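멀티탭과 케이블, 작업대 정리 갤러리 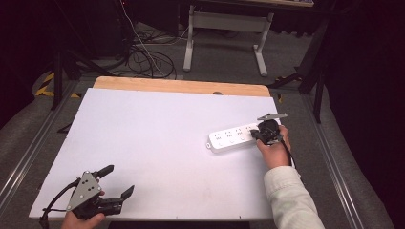 긴 멀티탭은 책상 위에 두는 게 좋을까요, 아래에 두는 게 좋을까요?
하루에 두 번 넘게 꽂고 뽑는다면 위에, 한번 꽂아 두고 잊어버릴 것들이라면 아래에 두세요. 저는 몇 년을 아래파로 살다가 작년 10월에 위로 올렸고, 그 뒤로는 책상 밑에 기어 들어갈 일이 확 줄었습니다.

안녕하세요! 전선 이야기만 나오면 말이 길어지는 사람입니다. 작업대 정리 기록을 올리기 시작한 지도 꽤 됐는데, 멀티탭만 따로 다룬 적은 없더라고요. 책상 상판이나 수납함보다 훨씬 자주 만지는 물건인데 말이죠. 그래서 갤러리 한 페이지를 통째로 멀티탭과 케이블에 썼습니다. 사진에 붙이는 메모를 한두 줄로 줄이려고 했는데, 쓰다 보니 또 늘어났네요.

사진 메모
흰 판 위에 올려놓은 흰색 멀티탭. 나무 테이블에 흰 판을 한 장 얹으면 작업면이 정말 환해집니다!
뒤쪽 바닥에는 검은 케이블이 한 뭉치 엉켜 있고, 그 사이로 가느다란 흰 선이 하나 지나갑니다. 위는 훤하고 아래는 복잡한 풍경, 다들 익숙하시죠?

흰 판 이야기
제가 제일 추천하고 싶은 건 흰 판이에요. 작은 나사나 케이블 타이 조각이 떨어져도 금방 눈에 들어오고, 저녁에 스탠드 하나만 켜도 손 주변이 밝습니다. 저는 책상 폭보다 조금 작게 재단해서 쓰는데, 나무 테두리가 살짝 남는 모양이 마음에 들어서 일부러 그렇게 했어요. 커피 자국은 바로 닦으면 지워지고, 유성펜 자국은 알코올 솜으로 문지르면 대부분 사라집니다. (대부분이요. 제 판에는 아직도 한 줄 남아 있습니다.)
고정은 모서리에 얇은 미끄럼 방지 패드를 붙이는 정도로 끝냈습니다. 양면테이프는 나중에 떼어 낼 때 나무 표면이 같이 일어날 수 있어서 비추천!

멀티탭 자리 잡기
먼저 가운데는 비워 두세요. 손이 가장 많이 오가는 자리라 여기에 멀티탭이 있으면 하루 종일 비켜 다니게 됩니다. 오른손잡이인 저는 오른쪽 끝을 좋아해요. 다만 마우스를 크게 움직이는 분이라면 왼쪽이 편할 수도 있습니다.
그다음은 방향입니다. 책상 앞선과 나란히 눕히면 플러그가 한 줄로 서서 뭐가 어디에 꽂혔는지 보기 좋고, 세로로 두면 폭을 덜 차지하는 대신 안쪽 구멍에 손이 잘 안 닿아요. 며칠씩 번갈아 써 봤는데 저는 결국 가로로 돌아왔습니다.
뚱뚱한 어댑터는 맨 끝 구멍에 꽂으세요. 중간에 꽂으면 옆 구멍까지 막혀서 아깝습니다. 8구짜리를 사 놓고 실제로는 절반만 쓰는 집이 정말 많아요.
음료는 멀티탭 반대편에 놓습니다. 이건 타협이 없어요!

바닥 케이블 풀기
엉킨 케이블은 당기면 더 조여집니다. 전원을 끄고 양쪽 플러그를 모두 뺀 다음, 뭉치를 통째로 들어 가볍게 흔들어 보세요. 느슨해진 가닥부터 하나씩 빼면 되는데, 흰 선처럼 색이 다른 선이 섞여 있으면 그것부터 시작하는 게 빠릅니다. 눈으로 따라가기가 훨씬 쉽거든요.
풀어낸 선은 길이별로 나눕니다. 남는 길이는 손바닥만 한 고리로 느슨하게 감아 벨크로로 묶고, 너무 꽉 조이지는 마세요. 플라스틱 타이도 깔끔하긴 한데 바꿀 때마다 가위를 찾게 되어서 저는 벨크로 쪽입니다.
멀티탭 자체의 전원선만은 감아 두지 않습니다. 전기를 많이 먹는 기기를 물려 놓고 선을 돌돌 말아 두면 열이 빠져나가지 못해요. 히터나 주전자 같은 것은 벽 콘센트에 바로 꽂으시고요.
카펫 바닥이라면 먼지도 한번 봐 주세요. 케이블 뭉치 밑은 청소기가 늘 피해 가는 자리라, 들어 올리면 꽤 놀라실 겁니다.

마무리 전에 하나 더
이름표는 꼭 붙이세요! 플러그 머리 쪽에 마스킹 테이프를 감고 '모니터', '스탠드'처럼 적어 두면 됩니다. 라벨기가 있으면 예쁘겠지만 손글씨로도 충분하고, 저는 손글씨 쪽이 오히려 눈에 잘 들어와요.

여러분의 멀티탭은 위에 있나요, 아래에 있나요? 책상 뒤쪽에 세로로 붙여 쓰시는 분이 계시면 댓글로 꼭 알려 주세요. 다음에는 모니터 뒤 배선을 해 볼 생각인데, 아직 어디서부터 손을 대야 할지 고민하고 있습니다.

2024년 5월 20일 등록
조회 1,412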